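Call for participants: help us plan how people and robot arms will share the work at Skorisix
Open to current and former cleaning, finishing and maintenance staff. Paid sessions start in October.
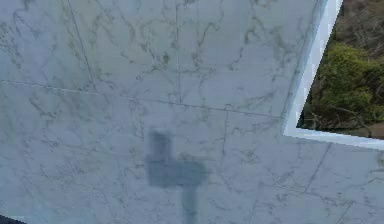

Simulated view from the Sima workspace: marble tiles beside a window, with a shadow on the stone.

Hello, and thank you for stopping to read this! If you have ever spent a shift wiping down, polishing or checking stone surfaces (or walls, or counters, or any of the big flat things that somebody has to keep looking nice), we would very much like to spend some time with you.

Skorisix looks after interiors for hotels, clinics and office buildings. Over the coming year we are bringing in robot arms for part of the surface work, starting at our Flusta site, and that is going to change the day for a lot of people who have done this work well for a long time. Some of the reaching and repeating will go to the arms. Setting up, checking, deciding what counts as finished and stepping in when something looks wrong will stay with people, and there will be more of it than there is now. We don't yet know how all of that should fit together in a shift, and we would like to work it out with the folks who know the job.

The project is called Histovik, and most of it happens on a screen for now. Our simulation, Sima, lets us try out a room before any equipment goes into it. You will sit with one of our team, look at tasks as the arm would meet them, and tell us what you would do. Marble is a good place to begin, as anyone who has cleaned it will know. Is that line a vein, a seam or a scratch? Is that dark patch a stain, or only a shadow? How close to a white window frame would you go before you switched to doing it by hand? We have plenty of opinions in the office about these things, and we would love to hear yours.

Who we are looking for

We have room for 20 participants. You should have worked in cleaning, stone care, tiling, painting or building maintenance, full time or part time, and it doesn't matter if that was a good while ago. You don't need any computer experience beyond using a mouse, and you certainly don't need to like robots. If you are worried about what they will mean for your hours or your crew, please come and say so, because those conversations are a real part of the study and we have set aside two of the sessions for them.

What you would be doing

There are 8 sessions, each lasting two hours with a proper break in the middle (coffee, tea, and something decent to eat). In the first few you will go through simulated tasks and talk us through your choices. Later on we will look at shift plans together: who starts the arm, who can stop it, how many rooms one person can fairly be asked to keep an eye on, and what training ought to come first. Afternoon sessions begin at 2 p.m. and evening sessions at 6 p.m., and you are welcome to mix the two if your schedule jumps around the way ours does.

Pay and practical matters

Participants receive $2000 for the full set of sessions, paid in two parts, the first after session four. If you have to leave early you will be paid for every session you attended. Bus fare and parking are covered. Current Skorisix employees take part on paid time and receive the same amount on top, and nothing you say will be passed to your supervisor with your name on it. Our written summary goes to all participants before it goes to management, and you will have two weeks to tell us where we got you wrong.

The sessions are held on the ground floor at Flusta, with step-free access from the parking lot. We can arrange a Spanish interpreter, larger screens or a different chair if you let us know ahead of time.

How to apply

Send us a short note, by email or on paper at the Flusta front desk, with your name, the kind of work you have done, and whether afternoons or evenings suit you better. A resume is fine but please don't write one specially. Applications close on the 19th of the month before sessions begin, and everyone who writes will get an answer from us either way.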